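Doblar la ropa encima de la cama: galería de enero

Por Hajar Ouazzani
Enero
Lectura: 2 minutos

El curso de orden de Ellau cuesta 95 euros y promete un armario «resuelto» en 4 pasos. Lo seguí entero, con bastante desconfianza, y esta galería recoge la parte que más me interesaba, la ropa blanda que no se deja doblar. Remo Thaler, que lo imparte, sostiene que todo cabe en un rectángulo. Yo sigo sin verlo claro con las cinturas elásticas. El método pide estirarlas, plegar hacia dentro y alisar con la palma, y en cuanto levantas la mano la goma vuelve a fruncirse. En una camisa funciona, en una sábana bajera a medias.

Tampoco me convence lo de trabajar sobre la cama. Un edredón cede, la prenda se hunde y las líneas salen torcidas. Remo dice que la mesa es fría y que la gente no la usa. Puede ser, pero mi tabla de planchar sigue ganando.

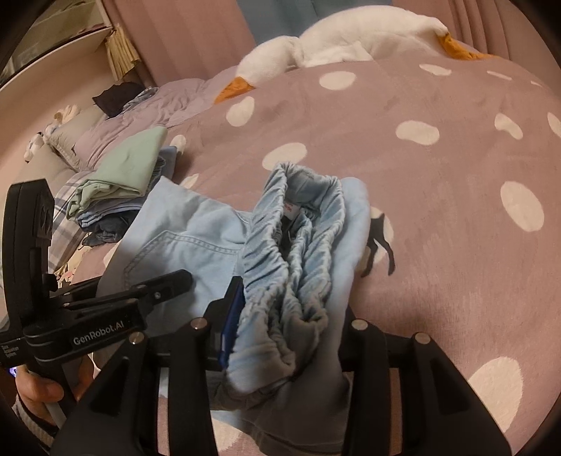
Luego está la cuestión de los bolsillos de parche, que el manual despacha en una frase. Si el pliegue cae encima, abulta; si lo esquivas, adiós al rectángulo. Carmela Dal Bello me escribió que ella enrolla todo lo que lleve goma y no vuelve a pensar en ello. Llevo un par de semanas copiándola y el cajón cierra igual de mal que antes, aunque tardo menos.

Recientes
Las cajas Arka, después de una mudanza
Perchas finas Marti: ¿de verdad cabe más?
Un trastero en Plullell
Calcetines sueltos, segunda parte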